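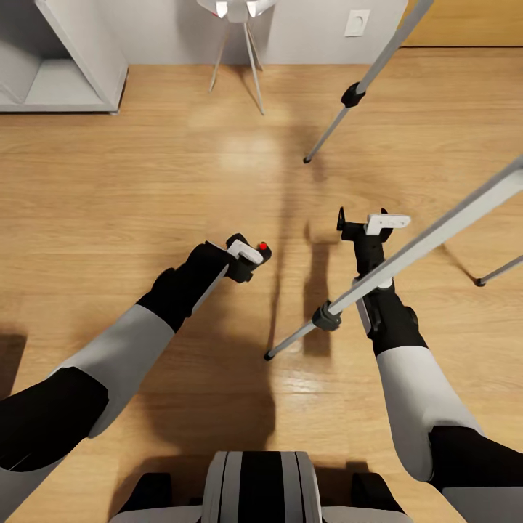 February, nearly eleven at night, and I'm still too wound up to sleep, so I'll write it all down now before it goes soft in my head. The open day at Clikach was worth every minute of the bus ride! I had half expected speeches and a cold sandwich, and there was a speech (Ettore Sanna's, bless him, he does love a microphone), but mostly they let us sit down at the screens and look at what they're working on.

It's all done in simulation at this stage, a whole room built inside the computer, with a two-armed robot in it. Hui-mei Cheng had our little group of 3, and she was so patient with me. I asked her why anyone would bother giving a pretend floor such handsome wood grain, and she took the question seriously and talked for a good while about light and shine and what a robot has to learn to see past. 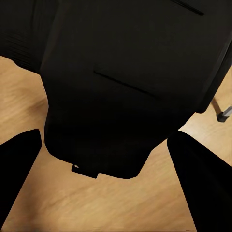 Then she switched us over to the view from down by the grippers, and I needed a minute to get my bearings — so much black, and the floor showing between the two fingers. The man from Sundorov next to me kept tipping his head like a puzzled spaniel, which made me feel better.
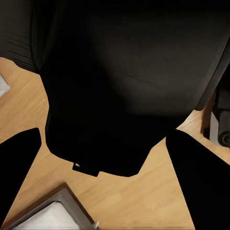
I could have stayed on that view all afternoon. I asked whether the fingers ever get tired, meant as a joke, and Hui-mei laughed and said no, but she does.

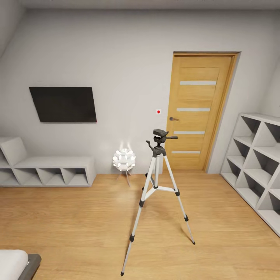 The room itself I liked very much, with that round glowing lamp and the gray walls. I'd move in tomorrow, though I'd want some books for those shelves. Must write to thank her, and look for my green scarf, which I think I left on the chair.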